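Stand: Juni. Ergänzt nach den Rückfragen aus der letzten Übung, Abschnitt 3 ist neu.

# Kleinkram ordnen? Skript zur vierten Einheit

**Seminar Haushalt und Alltagsorganisation, Renu Goel**

## 1. Was die Ratgeber behaupten

Die Ratgeberliteratur ist sich erstaunlich einig: Jedes Ding braucht einen festen Platz, Gleiches gehört zu Gleichem, und wer das einmal eingerichtet hat, spart Zeit. Belegt wird das selten. Im Gruvora-Heft, das einige von Ihnen mitgebracht haben, steht sogar eine Zahl: 22 Minuten am Tag. Woher sie stammt, steht nicht da. Ich habe beim Verlag nachgefragt und einen Prospekt für Schubladeneinsätze bekommen.

Bitte übernehmen Sie solche Angaben nicht in Ihre Hausarbeiten, auch nicht mit »laut Gruvora«.

Prüfen sollten wir stattdessen drei Annahmen, die meist stillschweigend mitlaufen:

- Suchen ist teuer, Einräumen kostet nichts.
- Es ist klar, was »gleich« ist.
- Die Kategorien bleiben stabil.

Die erste ist schlicht falsch. Einräumen ist Arbeit, und in den meisten Haushalten macht sie immer dieselbe Person. Wer nur die Suchzeit misst, rechnet diese Arbeit weg. Zur dritten siehe die Mitschrift der zweiten Einheit (Umzug, Kind, neuer Beruf).

## 2. Das Problem mit »gleich«

Sortieren lässt sich nach Material, nach Ort des Gebrauchs, nach Häufigkeit, nach Größe, nach Person. Die Systeme widersprechen einander. Pidier empfiehlt den Ort des Gebrauchs und führt dann auf der nächsten Seite eine Kiste »Elektro« ein, also doch eine Materialkategorie. Grokari sortiert nach Häufigkeit und muss dafür 50 Etiketten mitliefern. Ich halte das für ein Eingeständnis.

Bei Büchern oder Bettwäsche fällt das kaum auf. Bei Kleinkram sofort. Ein Ladekabel gehört zum Telefon, zum Schreibtisch, in die Reisetasche. Eine Haarklammer gehört ins Bad, liegt aber dort, wo man sie abends aus dem Haar nimmt.

## 3. Die Restkiste

In fast jedem Haushalt gibt es einen Behälter für das, was übrig bleibt. Die Ratgeber sehen darin ein Versagen. Butt spricht von der »Kapitulationskiste« und will sie auf null bringen. Seine Fallbeispiele enden allerdings immer am Tag des Aufräumens; wie es ein halbes Jahr später aussieht, erfahren wir nicht.

Meine Gegenthese, ebenfalls unbewiesen: Eine große, offene, flache Sammelstelle, in die man hineinsehen kann, ist bei wenigen Dingen jedem Fächersystem ebenbürtig. Man braucht keine Regel, um etwas hineinzulegen, und keine, um es zu finden.

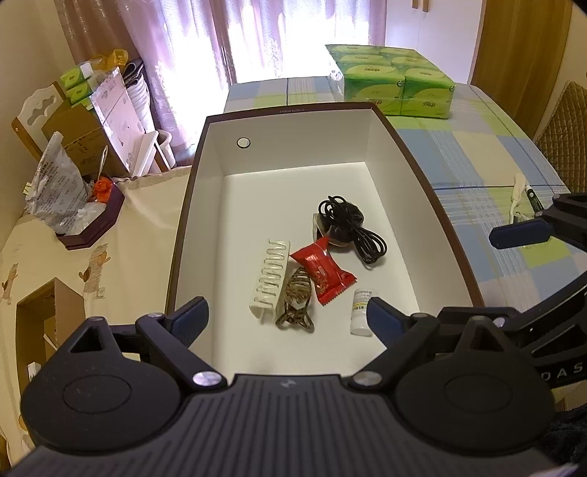
*Foto: Seminararchiv Goel. Nur für den Gebrauch in der Lehrveranstaltung.*

Nehmen Sie die beiden Haarklammern, die lange helle und die kleinere braune. Nach allen genannten Systemen sind sie ein Paar, und sie liegen auch nebeneinander. Nur stößt die braune zugleich an das rote Päckchen, und über dessen Kategorie waren wir uns in der Übung nicht einig: Die Aufschrift ist so nicht zu entziffern, und der Vorschlag »Verpackung« sagt nichts über den Inhalt. Ebenso das weiße Fläschchen. Vorne liegt es für sich, aber daraus folgt noch keine eigene Gruppe.

Das schwarze Kabel wiederum liegt zusammengelegt über etwas Dunklem, Rundlichem in durchsichtiger Verpackung. Wer das für Zubehör hält, hat aus der Lage auf die Zugehörigkeit geschlossen. Genau diesen Schluss finden Sie bei Pidier, ohne Begründung.

Zu finden ist trotzdem fast alles auf einen Blick. Der weiße Boden hilft vermutlich mehr als jedes Etikett. Ob das auch bei 300 Teilen gilt, bezweifle ich, und niemand von uns hat es geprüft.

## 4. Aufgaben bis zur nächsten Einheit

1. Sortieren Sie den Inhalt einer eigenen Restkiste zweimal nach verschiedenen Kriterien. Notieren Sie, welche Dinge dabei die Gruppe wechseln.
2. Messen Sie Such- **und** Einräumzeit über 6 Tage. Keine Schätzungen.
3. Lesen Sie Butt, Kapitel 2, und streichen Sie jeden Satz an, der eine Wirkung behauptet. Daneben an den Rand: Beleg ja oder nein.

Abgabe auf Papier ins Fach, Handschrift ist in Ordnung. Wer keine Restkiste hat, nimmt eine Schublade.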